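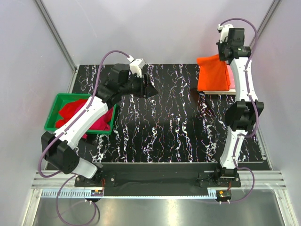 Foundation paper piecing

Foundation paper piecing is a method of patchwork in which fabric pieces are sewn in a fixed order onto a printed paper base. The seam lines are drawn on the paper, and the maker stitches directly along them with the fabric held underneath. Once the block or quilt top has been joined, the paper is torn away. The method is used mainly for designs with sharp points, narrow strips or odd angles, which are hard to cut and sew accurately by hand or with ordinary templates.

It should not be confused with English paper piecing, in which fabric is folded around separate paper shapes and the shapes are whipstitched together by hand.

Terms

The paper with the printed design is called the foundation. Each area on it is numbered, and the numbers give the sewing order. A section is a part of a block that can be sewn on one foundation without a break in the sequence. Many blocks need two or more sections, usually marked with letters, so that the patches are labeled A1, A2, B1 and so on.

The printed side of the foundation faces up during sewing. The fabric lies against the blank side. The finished block is therefore a mirror image of what is printed, and patterns for asymmetrical designs such as letters, animals and houses are normally supplied already reversed.

History

Sewing patches to a base is much older than the printed paper pattern. Log cabin and crazy quilts were often made on a foundation of muslin or other plain cloth, which stayed in the quilt as an extra layer. String quilts were sewn onto whatever paper was in the house, including newspaper and pages from catalogs, and the paper was removed later or in some cases left in for warmth.

The version with numbered lines became common once quilters had easy access to photocopiers, and later to home printers. Downloadable patterns are now the usual form. Printed pads of foundations are still sold for blocks that have to be repeated many times.

Materials

Ordinary printer paper can be used, though it is stiff and takes more effort to tear. Lighter papers made for the purpose are thinner and come away with less strain on the stitches. Other choices include vellum, newsprint, freezer paper and wash-away sheets that partly dissolve in water. Cloth foundations and light nonwoven interfacing are left in place and add some bulk to the quilt.

Quilting cotton is the standard fabric. It presses flat and holds a crease. Loosely woven fabrics tend to fray while the paper is being torn out.

A size 90 needle is often recommended. The larger hole helps perforate the paper. Stitch length is set shorter than for ordinary piecing, commonly between 1.5 and 2 millimeters. Stitches that are too short can cut through the foundation before sewing is finished and are very hard to unpick. Thread is usually a fine cotton or polyester in a neutral color.

Other tools are a rotary cutter and mat, a ruler with a lip that catches against a folded paper edge, a thin card or postcard for folding, and an iron used dry. Steam can curl or shrink the paper. Ink from some printers will transfer to the iron or the fabric under heat, and a scrap of cloth is often laid over the foundation during pressing.

Procedure

The foundation is trimmed a little outside its outer line. Fabric for patch 1 is placed right side out against the blank side of the paper so that it covers area 1 with at least a quarter inch to spare all around. It is held with a pin or a touch of glue stick.

The paper is then folded back along the line between areas 1 and 2, and the fabric extending past the fold is trimmed to a quarter inch. Fabric for patch 2 is laid right sides together with the first piece, raw edges matching. The paper is unfolded and turned printed side up, and the seam is sewn on the line, starting and ending a few stitches beyond it. Patch 2 is flipped open and pressed.

The same steps are repeated for each number in order. When every area is covered, the section is trimmed on the outer line, which includes the seam allowance. Sections are joined by matching the printed lines, often with a pin pushed straight through both corners to line them up.

Opinions differ on when to remove the paper. Taking it out block by block makes the work lighter and easier to handle. Leaving it in until the top is assembled keeps bias edges from stretching, and this is the more common advice for blocks with many angled outer edges. The paper in the seam allowances is removed last, sometimes with tweezers.

Cutting fabric for the patches

Because the seams are set by the paper, patches do not have to be cut to exact shape. Many makers use rough rectangles or scraps, which is quick but wastes fabric. Others cut from oversized templates that add half an inch or more on each side. Strips are suitable for log cabin and pineapple blocks.

Fabric grain needs some attention. A patch placed without regard to grain may end with a bias edge on the outside of the block, and such edges stretch once the paper is gone. Directional prints are also difficult to control, particularly on triangular patches that are flipped into position at an angle.

Common errors

The most frequent mistake is a patch that does not cover its area after it has been flipped open. Holding the foundation up to a window or lamp before sewing will show whether the fabric reaches past all the lines. Triangles are the usual trouble, and beginners are often advised to cut them much larger than seems necessary.

Other errors are sewing out of order, trimming the foundation along with the fabric, and printing at the wrong scale. Most patterns carry a one-inch test square, which should be measured before any copies are made. Printer settings such as "fit to page" reduce the design slightly, and blocks made that way will not match others in the same quilt.

If a seam has to be unpicked, the perforated line in the paper can be mended with a strip of clear tape on the printed side. The tape must be kept away from the iron.

Variations

In the freezer paper method the foundation is not sewn through. It is folded back on each line and ironed lightly to the fabric, and the seam is stitched right beside the fold. The same sheet can be peeled off and used again several times, and there is no paper to tear out.

Curved foundation piecing is used for designs such as New York Beauty, in which a pieced arc of spikes is made on paper and then sewn to plain curved pieces in the ordinary way.

Hand sewing on a foundation is also possible. The lines are marked on thin cloth in place of paper, and the seams are worked in running stitch with a backstitch at each end.

Use in quilts

Blocks often made by this method include Mariner's Compass, pineapple, flying geese in circles, feathered stars and pictorial blocks. It is also used for miniature quilts, where ordinary seams would be too inaccurate at the scale required. The wall quilt Brøndum, designed by Aniela Zalewska, is made of 300 small triangles sewn on foundations in long curved bands, and her later pattern Pumthorpe uses the same construction with wider strips and fewer sections.

The method is slower per seam than ordinary piecing, and it creates a good deal of paper waste and trimmed fabric. For simple squares and rectangles it has little advantage. Most quilts that include it combine it with conventional piecing, using foundations for the detailed blocks and plain cut strips for sashing and borders.

See also

English paper piecing
Log cabin (quilt block)
String quilting
Crazy quilting
Freezer paper appliqué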